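Did the Siege of Suvine Really Last All Winter?
Student project report, military history option

Most short accounts of the siege of Suvine say the same thing. A small garrison held a hill fort against a much bigger army from first snow to spring, and was saved when a relief force came up the river from Tasiden. I picked this topic because the story sounded good. After a term of reading I think parts of it are fine and parts of it should never have been repeated.

The first problem is the size of the attacking army. The number given is 3,889 men. It looks convincing because it is so exact, but I could trace it to only one place, a regimental history printed long after the war. The author gives no source. Every later book either copies the number or copies a book that copied it. A muster roll might have had a figure like that on it, but no roll survives for that month, and the two that do survive, for the months before and after, are missing pages.

The garrison is easier. The pay list shows 600 men in November, and the bread accounts fit with that. What the pay list does not show is who was fit to fight. At least one company was down with fever, and the fort's surgeon asked twice for more beds. Writers who like the "600 heroes" version leave the beds out.

Then there is the length of the siege. I expected to find a ring of trenches closed all winter. Instead, the toll book at Gazi, the nearest market town, has carts going up to the fort in December and again in January. There are six entries. They paid the normal toll and nobody stopped them. If carts of flour and salt fish could get in, I do not see how the fort was cut off in any serious way until February at the earliest.
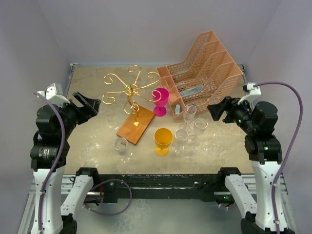 Gazi's toll book proves less than I wanted it to, according to one comment on my first draft, which pointed out that a clerk wrote down where a driver said he was going and had no way of knowing if he got there. I accept that. But the fort's own kitchen accounts list new flour in the same weeks, and flour does not write itself into the books. Unless both sets of records are wrong in the same direction, some of those carts arrived.

The relief force is the weakest part of the story. It is supposed to have been about 900 strong and to have fought its way through at Jalton bridge. There was a fight at Jalton. The parish burial list has soldiers in it. But the besiegers' last camp order, telling the wagons to pack up, was written before the relief force had left Tasiden. My guess is that the army was already going home - short of fodder, probably, as the horses were being sent away in small groups - and that Jalton was a clash with its rear guard.

I could not check the attackers' side properly. Their letters are in an archive I only had access to through a printed selection, and whoever made the selection liked battles more than wagon orders.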